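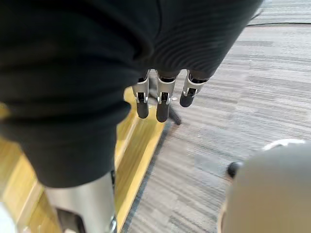
The Brison Yook is a twin-engine cargo flying boat, and it's one of those airplanes I can't stop reading about! It was designed and built at Fallholm, first flew off the water there in July, and spent most of its working life hauling freight in and out of Palport. Only 11 were ever finished, so you'd be forgiven for never having heard of it.

## Background

Brison started out repairing floats for other people's airplanes, and the Yook was the first complete design the company put its name to. The idea was pretty simple. Plenty of coastal towns had a sheltered harbor and no runway, and the supply boats were slow, so why not build an airplane with a big square hold that could pull right up to the dock?

The early drawings show a single engine mounted high above the wing (it looks a bit like a lamp stuck on a roof, if you ask me). Musa Nwosu, the chief designer, threw that out after the tank tests, when the model kept digging its nose in. The second layout had two engines, a deeper hull and a longer bow, and it's very close to what finally flew.

## Design

The Yook has a high wing, which keeps the propellers clear of the spray, and a two-step hull. The cargo door is on the left side behind the wing, and it folds down flat to make a loading ramp. Crews loved that ramp - in a calm harbor you could roll a cart straight off the dock and into the hold.
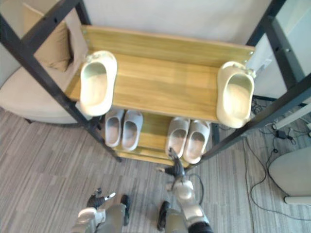

The cockpit seats two, with a folding seat behind for a loadmaster. Heating was poor. Every pilot's account I've come across complains about it, and later airplanes got a second heater under the floor, which helped the crew's feet and not a lot else!

Fuel sits in the wing, with pumps on both sides and a hand pump for backup. The wingtip floats are fixed. A retracting set was drawn up for better cruise speed, but the extra weight would have eaten into the payload and the plan was dropped.

### Basic numbers

- **Crew:** two, plus an optional loadmaster
- **Payload:** 1,937 pounds
- **Maximum range:** 1,370 miles, with reduced cargo
- **Number built:** 11

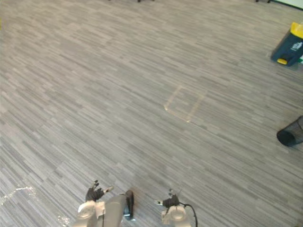

*Two robot arms reaching out over gray striped carpet.*

## Service at Palport

Palport is where the Yook really earned its keep. The usual run took mail, engine parts and groceries out in the morning, then came back with fish on ice. You can imagine the smell in August, and yes, it got into the insulation and stayed there.

The type's weak spot was rough water. With a crosswind and a short chop the windward float took a beating, and two airplanes were laid up for most of a season with cracked struts. Brison answered with a thicker strut and an inspection every 500 hours, and the cracking mostly went away.

Takeoffs with a full load could be long, too. Pilots got into the habit of running a circle first to rough up glassy water, an old flying boat trick that helps the hull break free.
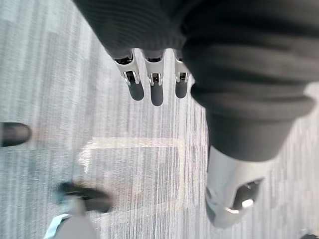
*Robotic fingers pointing down at the carpet, with a dark knit sleeve above.*

## Variants

**Yook A** - the original version, with the small cargo door. The first four airplanes were built this way.

**Yook B** - wider door, stronger float struts and the extra heater. The other seven were Bs, and three of the As were later rebuilt to match.

**Yook C** - a passenger version with benches and more windows. It never got past a plywood cabin mockup, which is a shame, because I'd have bought a ticket.

## Survivors

One Yook B is still in its old hangar at Fallholm, minus its engines. The hull is in good shape and the original yellow door stripe is still there under a later coat of white. A second airplane was broken up for parts, and its left wing float hangs over the counter of the Palport ferry office.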